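Last updated: April 2019

By the newsletter desk

The packing room at Skaltivico is up a short flight of stairs behind the showroom, and the woman who runs it had put the kettle on before I'd got my coat off. She has been with the company for six years, long enough to remember when every gift basket, desk set and table display that left the building was put together by hand from start to finish. "We were fast," she told me, "and we were proud of being fast, but my goodness, our wrists knew about it by the end of the season."

Last July the first robot arm arrived, and the team gave it the name Tekus, after a good deal of arguing over lunch. Its early work was with display fruit and small stationery, the light and fiddly pieces that go into so many of the orders. She remembers everyone finding a reason to walk past that first morning - even the people from accounts, who hardly ever come upstairs!

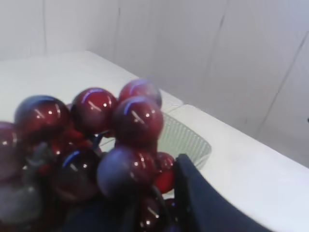

Did anyone lose their job when the arm came in?

All the packers who were here before it came are still on the payroll, though most of them have different duties now and two have moved over to checking and customer orders.

She was quite frank that the first few weeks were hard. People who had done the same job for years were suddenly asked to watch, to write notes, and to put things back on the table so the arm could try again. "It's a funny feeling, teaching something to do the part you were good at," she said. "One of my ladies told me she felt like she was training her own replacement, and I couldn't just pat her on the hand and say don't be silly. I had to sit down with her and talk about what her days were going to look like." Those talks took up a lot of afternoons, she said, and she wishes they had started a month sooner.

What helped in the end was letting the packers decide which items to give it next. They know better than any engineer which things roll, which things squash and which things catch on each other. Grapes, she explained, are a proper nuisance, all those little round surfaces and no good place to hold. Pens and markers are easier to grip but love to wander across a table. The packers worked through their list in an order of their own, and the engineers from Rätsep, who look after the software, learned to ask them first.
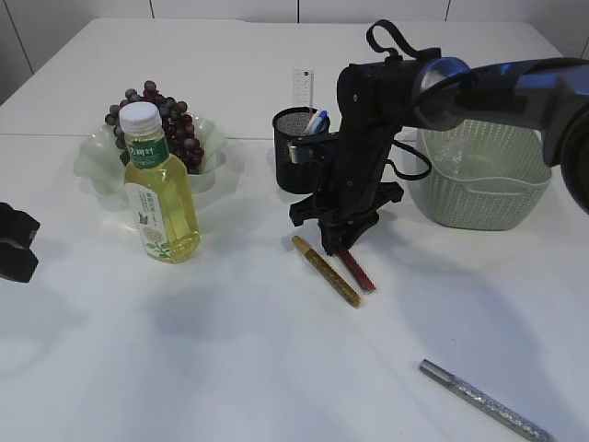 At the table upstairs: grapes in a bowl, a pen holder and glitter markers, with the arm reaching in.

I asked her about the numbers, and she fetched a notebook with a coffee ring on the cover. In the first full month the room sent out 1,548 orders. The best month so far came to 2,959, and the plan for the coming holiday season is 3,370, which she thinks they can manage if the Jasberg warehouse keeps up with the boxes. She was careful to say that the arm is only one part of that, and that a new label printer did more good than people give it credit for.

The working day has changed shape too. There is less reaching and lifting, and more looking. Some of the team like that very much, and one or two miss the old rhythm, when you could chat with your hands busy and not think about the clock. She has kept one bench for hand packing, partly for the odd-shaped orders and partly for them. "I go and do an hour there myself when I've had too many meetings," she said, and laughed.

Next on her list is a second round of training, so that anyone in the room who wants to can learn to set up a new item without calling the engineers. Four people have put their names down already, including the lady who had been so worried last summer.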